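**The Second Line of the Budget**

Manikandan Kartha had until Friday to spend the money or lose it. The sheet on his screen had 13 lines, and the second one was still blank. It said *Arm, incl. mount and gripper*, and then there was a white box where the price should go.

The first line had been easy. Flondby wanted kitchens, so line one was a kitchen, or at least the licence for a simulated one, which Nadar sold by the seat. He had bought four seats in the spring. Two were in use. One belonged to a man who had left, and the fourth had never been opened.

"You can't buy an arm off a spreadsheet," Rajeshwari Sastry told him. She had pulled a chair up to his desk and was eating a satsuma over his keyboard. "Put it in the kitchen first. Then see what you still want."

So they put it in the kitchen. It took her most of the morning. She had a rule that the worktop must never be tidy, and she went through the object library dropping in whatever came up.
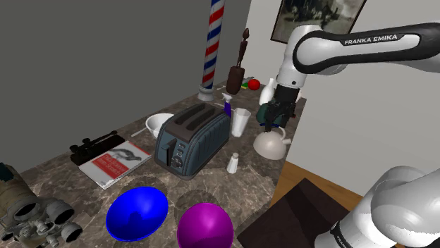 The trouble was the reach. Everything on the list hung on it. If the arm could get from its stand to the far side of the worktop, they needed one. If it couldn't, they needed either a second arm or a rail to slide the first one along, and a rail meant bolting things to the floor, and the landlord had views about the floor.

"How much is the rail?" she asked.

"Rollutik haven't quoted. They sent a brochure."

"What does the brochure say?"

"It says to ask for a quote."

He typed a query in the box and coloured it yellow. Yellow meant waiting. By now the sheet was mostly yellow, with a bit of green at the bottom for cable ties and tape.

After lunch they went through the fingers. There were two kinds on offer, the plain ones that came with the gripper and a padded pair from Flimero at 118 pounds the set. Manikandan thought the plain ones would do. Rajeshwari wanted to look at them from close up before she agreed to anything, so she switched to the low view and moved it about until she had the worktop the way the gripper would meet it. 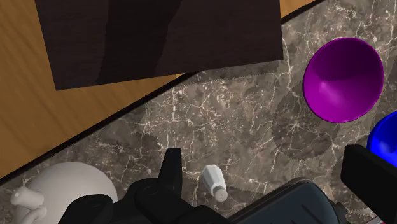 *Close view by the gripper, with the salt shaker and both bowls.*

"Bowls," she said. "That's what I don't like. Shiny and round. What does it hold on to?"

"The rim."

"And if the rim's wet?"

"It's a simulation. Nothing's wet."

"It will be in Flondby."

He put down two sets of the padded ones, and then a third, because they would lose one. He had once lost a whole torque wrench in that workshop and found it nine weeks later inside a box marked Christmas. The fingers came to more than he had given the line, so he took the difference out of travel. Travel had been 606 pounds when the week began. It would now get one of them to Flondby and back, second class, without a sandwich.

The stand was the next argument. He had put 400 pounds against it and felt this was generous for a box. She said a box was what you got for a stool. An arm pulled sideways when it stopped, and whatever it stood on had to take that without walking across the room.

"We could make one," he said.

"Who could?"

He thought about who could, and left the figure where it was.

At four o'clock it was already dark, and the heating went off as it always did. Rajeshwari put her coat on and sat down again. She went back to the wide view and set the height of the stand one last time, level with the worktop, then a little under, then level. Manikandan ate the rest of the satsuma. He was thinking about delivery. Even if they ordered that night, nothing would come before January, and the invoice had to be dated December. He would have to ring somebody and be pleasant.

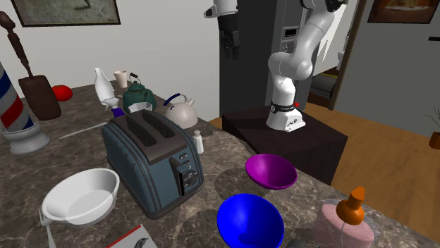
Rajeshwari said that one arm would do if they moved the stand nearer the middle, and that he should take the rail out altogether and give the money to training, as neither of them knew how to service the thing and pretending otherwise would cost more by Easter.

He deleted the rail. The row below moved up to fill the gap and took its yellow with it.

"Is training equipment?" he asked.

"It is if you put it on the same invoice."

He wrote *Arm, incl. mount, gripper and training* and made the column wider so that it would fit. The white box beside it was still empty. He found the supplier's number on the back of an envelope, looked at the clock and dialled. It rang for a long time. Rajeshwari did up her coat and began, quietly, to shut down the kitchen.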